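Gripper problem this week, and a safety one at the end. Posting it as a thread so other people running hand-held grippers can check theirs.

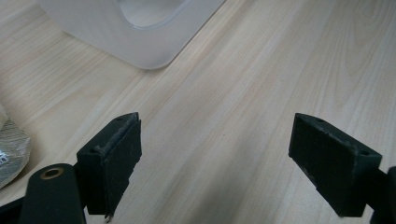 Another account on here asked, before I had even gotten the second post up, whether we had looked at the pads first, as theirs had gone slick with dust and dropped parts for a month before anyone wiped them down. Fair question. The pads were the first thing I looked at too. They were part of it. They were not the main part.

Background. We record pick-and-place work on a tabletop. A person holds the tool, squeezes, moves an item into a container, lets go. The recordings go to train the arm at our Gestilard site, so if the hand tool is off, the arm learns the wrong thing.

The batch was 1,000 picks. Of those, 537 came back flagged by the checker. A normal batch has a handful.

The flag was "fingers closed, width does not match." The software thinks the fingers are at one opening and the video shows them at another. When those two disagree, the recording is no good to us.

First guess was the pads. Dusty pads slip, the item shifts, the width reading looks strange. We wiped them with a damp cloth, let them dry, and ran 20 test picks. Slipping went down. The flags stayed.

Second guess was the camera calibration. Redid it twice. Same result both times. That used up a whole morning.

Third guess was the checker itself. I pulled an older batch that we knew was clean and ran it through again. It passed. So the checker was fine and the tool was wrong.

What I should have done at the start: take hold of the finger and wiggle it. The left one had play in it, side to side, enough to feel with a thumb. The right one had almost none.

The play was at the pivot. There is a small bushing pressed into the arm, and the pin goes through it. On ours the hole had worn out of round. The finger could lean before it started to close, and the reading was taken on the other side of that lean.

So every pick started with a bit of motion the software counted and the finger did not make. With a light item you would never notice. With anything stiff the finger leaned the other way and the error doubled.

Somebody asked if this was a bad part from the supplier. I don't think so. The bushings come in the Brurovard kit and the other tools built from the same kit are fine. Ours had been rebuilt once, and I think the pin went back in dry. I did that rebuild, or at least I signed the sheet for it.

The maintenance sheet says to check the pivots every 1,000 cycles. We were well past that. The counter on the tool had been reset when the battery was swapped and the sheet only asks for the counter number. So on paper it was nowhere near due.

Now the safety part, which matters more to me than the lost recordings.

While we were chasing this, one of the operators was squeezing harder to make up for the slop. That is a natural thing to do and I would have done it too. The trigger link went over center and the fingers snapped shut on the side of a fingertip.

No break, no cut. A blood blister and a sore nail. It got written up the same afternoon and the tool was tagged out. It should have been tagged out two days sooner, when we first saw the flags.

A hand tool does not feel like a machine. We have a fence and a stop button for the arm and nothing at all for the thing people hold for six hours. The force is low but it is still a pinch point.

Reply to a question in the comments: no, the arm itself never ran on the bad data. The checker stopped it. If the flags had been set looser we would have trained on it, and then we would have had an arm closing to the wrong width next to people loading trays.

Another question was about throwing the whole batch away. We kept the picks that passed, then pulled them back out again a day later. If the pivot was loose for the flagged ones it was loose for all of them. The ones that passed may just have been lucky. The whole batch is out.

Fix was simple. New bushing, new pin, grease, both sides even though only the left was bad. Pads replaced at the same time. Ran another set of test picks and got no width flags.

I also filed down the trigger link stop so it can't be pulled past center. Correction to that, I added material to the stop. Filing it would make it worse. Please don't file yours.

Changes to the routine. Wiggle test on both fingers at the start of each shift. Takes a few seconds. If you can feel movement, the tool goes in the red bin and you take the spare.

Pads get wiped at lunch and at the end of the day. It was not the cause here but the slipping hid the real fault from us for a while.

The cycle count now lives on a paper card in the tool case, written by hand. The Osagie folks have been doing it that way for a long time and I thought it was old-fashioned. We copied their card.

And if a batch comes back with an unusual number of flags, the tool stops until somebody has had hands on it. No more recording while we look into it. We lost most of the batch by carrying on.

Still open: I don't have a good limit for how much play is too much. "You can feel it" depends on whose thumb it is. We are going to try a feeler gauge at the fingertip and see if that gives a number that repeats.

The Cukarik shop is cutting us a small fixture to hold the tool while we measure. Should be here in October. I'll add the drawing to this thread when I have it.

If you run the same style of gripper and have a wear limit you trust, please post it below with how you measured it.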